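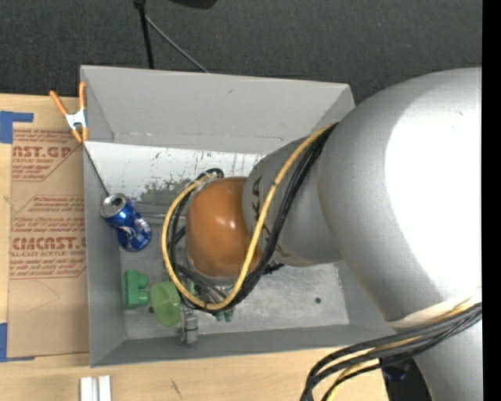

Winter news from the writing shed

Well, I've gone and done it – the new pamphlet is finished! It's called Borberg, it has 208 lines in it (I know because my editor, Catherine Pringle, made me cut it down from something a great deal baggier) and Prusard Press are bringing it out this spring. I had the proofs back in December and spent most of the holiday moving one comma in and out of the second poem. It's out, for now.

Borberg is one long sequence about a ferry crossing I took as a child with my grandmother, who was seasick the whole way and sang hymns to take her mind off it. A few of you heard the early bits at the Wesberg open mic and were very kind, even when I lost my place and read the same page twice. The hymns have stayed in. The chapter about the lorry driver hasn't, sorry to whoever asked!

I'm also really pleased to say that three of the poems are being put into Finnish by Tiina Keskinen, whose own work I've loved for years. She sends me wonderful emails asking what exactly I meant by "slubby", and I have to go away and think about it. The translations will be in the next issue of Awan alongside new poems by Minttu Ikonen and Lauri Heiskanen, so do look out for that if you read either language, or if you just like seeing long words on a page.

The launch is at Wesberg Library, upstairs in the reading room, and Pornthip Tanasarn is reading with me. If you haven't come across her prose poems yet you're in for a treat – there's one about a rice cooker that had me in bits on the train. We'll each do a short set, then there'll be a break with tea and wine, then a few more from both of us if people are still awake. It's free, but the room is small so please put your name down at the library desk or drop me a line through the contact page.

Workshops carry on as usual. The next one is on writing about journeys, and I've got 2 places left. Bring a pen and an old ticket or map if you've got one lying about. If you came to the last one and left a green scarf on the radiator, I've got it at home.

Right, back to the novel, which has reached 3000 words and has been stuck there since before the proofs arrived. More news when the boxes of books turn up.

Posted Feb 7, 2026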